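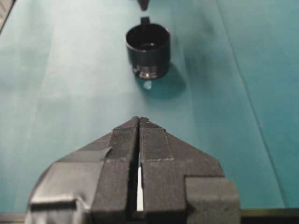
11/10/2019

Two grippers down, one to go, and I need to write this up before I forget which complaint belongs to which.

Short version for people who only want the answer: the Lasto fingers stay on the arm. The Trestoveo pair goes back in its box. The Rüegg one hasn't shipped yet so it gets its own post.

Longer version.

I started this in September thinking it'd take a weekend. Same arm, same controller, same wrist camera, same pile of stuff to pick up. Swap the fingers, run everything again, write down what drops. Simple. Except the Trestoveo mount has a bolt pattern that matches nothing I own, so that was a week gone waiting on an adapter plate from a machine shop over in Gutville. Nice people. Slow.

The test was 25 picks per object, straight approach, close, lift, hold for five seconds, put down. No fancy planning. If it slipped during the hold it counted as a drop. With all the reruns and the runs where I'd set something wrong I logged 1,006 picks total, which is a dumb number and I did not plan it.

Trestoveo first. Bare fingers, smooth, quick to close, really quick. Great on blocks. Great on anything with two flat sides. Then you give it something round and it squirts out the front like a watermelon seed. I turned the force up, which helped a bit, and then it started marking the softer plastic things. Turned it back down. Tried slowing the close instead - better, but then why am I paying for the fast one.

Lasto is slower and kind of ugly. But the dark pads on the fingers have that fine grain to them and I think that's most of the difference. Round things stay put. The little black cup with the silver band around the bottom was my worst object by far with the other set, 16 good picks out of 25, and the Lasto got all of them except one, and that one was me typing the wrong height.

Gray tape on the side is mine by the way, not how it ships. Don't email them about it.

Things I don't like about the Lasto. The tips come very close together out front, so they're good for small stuff, but from the wrist camera they take up the whole bottom of the view. You're basically aiming a big dark arrowhead at things. A black object past dark fingers is fine on the teal covering, there's enough color behind it. On my old gray mat the detector lost the cup over and over. So if your going to buy these, budget for a colored table cover too. Any cloth will do.

Also the wrist camera. I tried moving it back on a longer bracket to see past the fingers. You do see more table. You also see more wrist, and the picture shakes for a second after every move so you have to wait it out. Put it back where it was. I might try tilting it a few degrees but the bracket I have is fixed and I don't feel like printing another one this week.

Controller notes, quick, becuase two people asked last time:
- stock firmware, no changes
- same speed limit for both sets of fingers
- force set by feel, then left alone once I was counting
- gripper zeroed before every batch, after I skipped it once and had to throw out a whole afternoon

Price. Lasto costs more. Not a ton more once you add the adapter plate to the other one. If all you move is boxes get the Trestoveo, I mean it, it's a good gripper for boxes and the speed adds up over a day.

Next is the Rüegg whenever it gets here. Same objects, same cup. I want to add something floppy, maybe a folded rag, but then I'd have to go back and run the rag on the other two also. So probably not.

Spreadsheet is a mess, will clean it up and post it when I get a free evening.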